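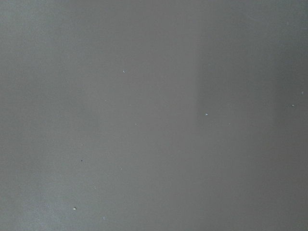
Fig. 2. Matte gray surface at close range. Fine grain, no seam, shadow to the right.

SECTION 2. SETTING UP THE WASHING-UP TABLE

Applies to the Hukora countertop rack and to most racks of the same kind. Text by Mimoza Spahić, checked at the sink by Kosmas Athanasiadis. The leaflet in the Hukora carton covers the same ground in a single folded sheet and leaves out most of what follows. It also claims the rack is "ready in seconds." We have set up a good many of them and would like to see that done.

2.1 Before you start

Matte surfaces are sold as forgiving. They hide fingerprints, we'll give them that. What they also hide is a thin film of old dish soap, and a rack with rubber feet will slide on that film the first time you lean a heavy pan against one end. Don't judge the surface by looking straight down at it. Get your eye near table height, with the window or lamp on the far side, and look across.

1. Clear the part of the table you mean to use. Crumbs collect along the back edge, so start there.

2. Wipe with a cloth wrung out in warm water. No soap for this pass.

3. Wipe again with a drop of dish soap, then rinse the cloth and go over it once more.

4. Dry with a clean towel and wait 20 minutes.

5. Press your palm flat on the table and push sideways. It should drag a little. If it glides, repeat from step 2.

NOTE: Shadows on a matte top look a lot like stains, especially late in the afternoon. Move the lamp before you scrub. Kosmas spent most of an April evening on a gray patch that belonged to a cupboard door.

CAUTION: Don't use a scouring pad or powder cleanser on a matte finish. It leaves a shiny spot, and the shiny spot stays. The label on Nuda surface cream says "safe on all finishes." We tried it on a scrap piece first and suggest you do the same, whatever the label says.

2.2 Placing the rack

Most instructions tell you to put the rack "beside the sink," as though everyone had a yard of counter there. Plenty of kitchens have a table and a short walk. A table works fine if you leave working room on all sides of the rack.

1. Set the rack near the middle of the table, long side toward you. Pushed into a corner it will look tidier and you'll knock a glass against the wall within the week.

2. Check for rocking. Press each corner in turn. If one lifts, turn the rack end for end and try again before you start folding up bits of cardboard. Tables are often the guilty party.

3. If your rack has a tray, slide it in with the spout facing the sink side. If there's no sink side, face it toward you, where you'll see it filling.

4. Leave 11 inches of bare table on the side of your stronger hand. This is where wet things get put down while you decide where they go.

5. Load the back first.

NOTE: The carton says the rack holds 50 pounds. It may well, standing on a laboratory floor with the load spread out just so. We'd stop long before that. If the wires bow when you look along them, take something off.

CAUTION: Keep the rack clear of anything else that is fixed to the table or reaches over it. Check with tall items loaded, such as a stockpot lid or a long platter on its edge.

2.3 The cutting board

A cutting board is usually treated as a separate matter from the rack. It shouldn't be, as the two compete for the same space and the same dry towel. We keep ours on the table with the rack, off to one side, so that cut fruit can be moved to a plate without crossing over clean dishes.

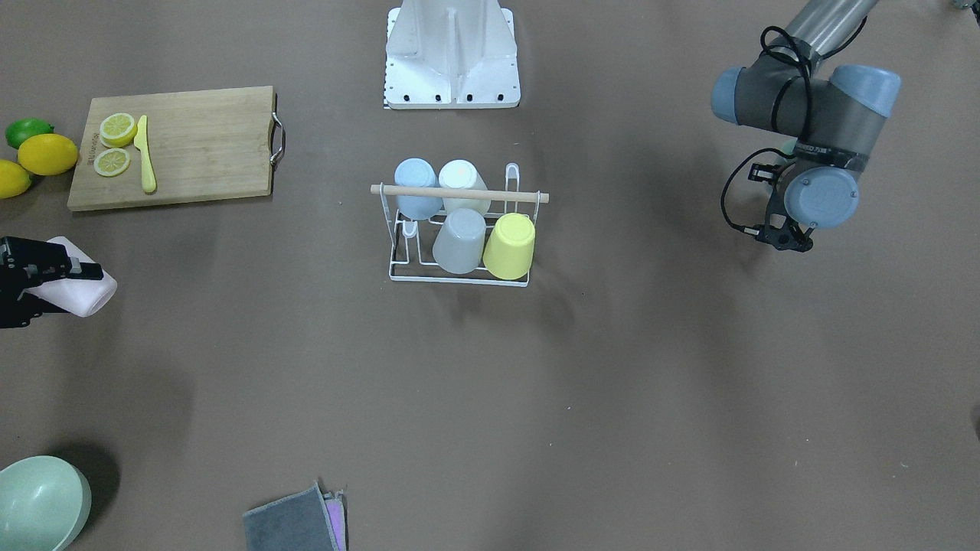 Bamboo is the usual choice and gets more praise than it has earned. It's light and hard, and it looks good for a year. After that it depends entirely on how you dry it. The Wan company's card says bamboo is "naturally resistant to moisture." Leave one lying in a puddle overnight and see how resistant it feels in the morning.

1. Lay the board flat, with the handle pointing to the side you reach from. A loop handle is easy to catch with a sleeve, so don't let it stick out past the table edge.

2. If the board slips, put a damp cloth under it, folded once. Silicone corners also work, until they get lost.

3. Cut the lemon across the middle for round slices. Pull the knife; don't press. Pressing squirts juice along the grain and bruises the rind.

4. Take the slices off the board when you're finished cutting. Lemon juice left to sit will lighten a bamboo surface in rings. Some people call this cleaning.

5. Rinse the board on both faces, even if you only used one. Wetting one side and leaving the other dry is how boards cup.

6. Wipe it down, then stand it on its long edge in the rack with a gap on either side.

NOTE: The lemon-and-salt scrub is in every household book we own. It does take away an onion smell. Whether it disinfects anything is another question, and we haven't seen a good answer. Use hot water and dish soap after raw meat, and better still use a second board.

NOTE: If your board has a metal handle, dry the place where it meets the wood. Water sits in the joint. A corner of the towel pushed in there and pulled through will do it.

CAUTION: Never put a bamboo board in the dishwasher. If the handle is screwed on, check that it's tight every 2 months, and don't carry a loaded board by the handle alone.

2.4 Soap and sponge

You don't need much. One dish soap, one sponge, one cloth. Sets that come with a brush, a caddy, a ring holder and a little tray mostly give you more things to wash.

1. Keep soap and sponge at the opposite end of the table from the board. Soap on a cutting board is hard to rinse out and easy to taste.

2. Squeeze the sponge dry after each use and stand it on edge. A sponge lying flat stays wet underneath no matter how well you squeezed it.

3. Wipe the bottom of the soap bottle before you put it down. The ring it leaves is the same film you removed in 2.1.

4. Replace the sponge when it smells. Antibacterial sponges smell too, a few days later and at twice the price.

CAUTION: A bottle with rounded sides is slippery when wet. Grip it low, and don't hold it over the rack while you open it.

2.5 If something isn't right

Rack slides when loaded: the table still has film on it. Go back to 2.1, step 3.

Rack drips on the table with the tray in: the tray is in backward, or the table isn't level. Pour in a spoonful of water and watch which way it runs.

Board rocks on a flat table: it has cupped. Turn the hollow side down, lay a damp towel under it for an hour, then dry it on edge. This works sometimes. The Harley home manual says it always works, and we have a board in the garage that disagrees.

Pale rings on the board: lemon. Food-grade mineral oil will even out the color somewhat. Sanding is quicker if you don't mind the fuzz.

White spots on glasses: hard water. The rack has nothing to do with it — ignore any rack that claims otherwise on the box.

Next: Section 3, Knives and where not to keep them

50 shares | 11 comments

Comments

pattyr_kitchen
The push-sideways test got me. I've been blaming the rubber feet and buying new ones.

Dov L.
Disagree about the corner. Mine has been in a corner for years with no broken glass. Small kitchen, no choice.

graniteandgrit
Does the towel trick work on a thick board? Mine is end grain, not bamboo, and I'm nervous about soaking it.

Kosmas Athanasiadis
@graniteandgrit I wouldn't. End grain takes up water much faster and you could open a glue line. Try leaving it on edge first and see if it settles by itself.

graniteandgrit
ok will try, thanks

Lorna in the valley
Can you do a section on drying mats? I have one and I suspect it's just a towel.

Show more comments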